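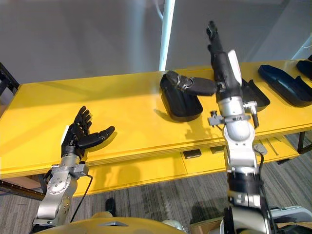
Right thumb on the tray, left hand parked palm up

Right thumb won't retract after e-stop, knocks trays over

Nisha Shukla
asked 18th February

Two arm setup, Bula hands, Grarkier controller. Job is dead simple, pick up black shoe shaped trays off a yellow table one at a time. Worked fine until last week.

Now every time somebody hits the e-stop and we recover, the right thumb stays out. Controller says it's home. It is not home. Next approach the thumb gets there before the fingers do, leans on the rim and over goes the tray. Left hand is fine, same firmware, same everything.

What worries me more: no force fault. Limit is set to 8 N on the thumb and it just keeps pushing. Somebody could have their fingers in there.

Tried power cycle, re-homing from the pendant, swapping the thumb cable. Re-homing helps for maybe one pick. Log only says "joint 6 ref restored" and then nothing. 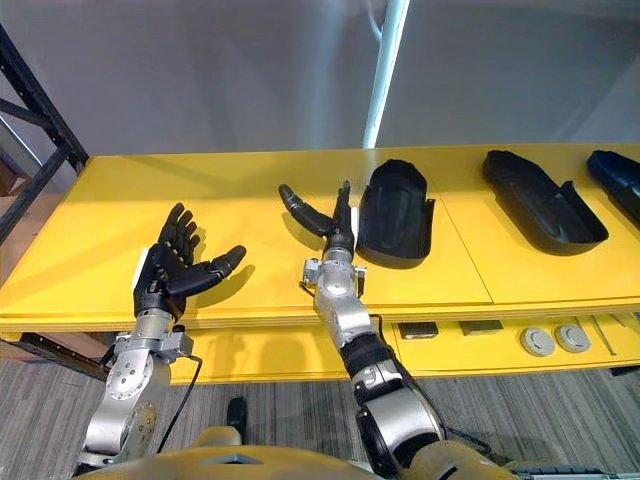 Next to the first tray

Anyone seen this? Dont want to send the hand back if its a setting.

6 comments hidden

dockside_tim

Is the firmware up to date? Mine did weird stuff and an update fixed it. Also check the screws.

palletjack

Stop running it first of all. A force limit that doesn't trip is a safety problem, the tray is the least of it. Lock it out while anyone's in reach.

Then, "ref restored" is your clue. After an e-stop the controller is loading the last saved zero for that joint, not measuring a new one. If the thumb was pushed or moved by hand while power was off, the saved zero is wrong and everything after it is wrong too. My guess is the force limit is worked out from position error on these, so if it thinks its somewhere else it won't see the push either. Check that with Bula, I'm only sure about the older hands.

What I'd do:
Turn off "restore reference" for joint 6 on the right hand.
Cold start with nothing near the hand, let it find the hard stop.
Compare the encoder count with the left one. Mine should be within 100 counts side to side, when it was bad it was off by 2000.
Test the force limit against a spring scale. Do this every time, not just once.

If the count wanders again after that, encoder's loose on the shaft and the hand goes back. No setting will fix that.

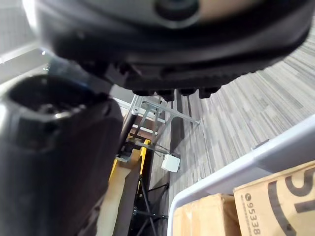
Nisha Shukla

Ok thanks palletjack. Arm is locked out since this morning, tag on the pendant and all. Firmware is current btw, screws are tight.

Restore was ON for the right and off for the left. No idea who changed it, there's a backup from June and it's off on both in that one. Cold start done, right is reading a lot closer to left now but still not the same. Havent done the spring scale yet, need to borrow one. Not letting it near a tray until thats done.

Mailed Bula about how the force limit is worked out. Will post what they say. If the count moves overnight I'm sending the hand in.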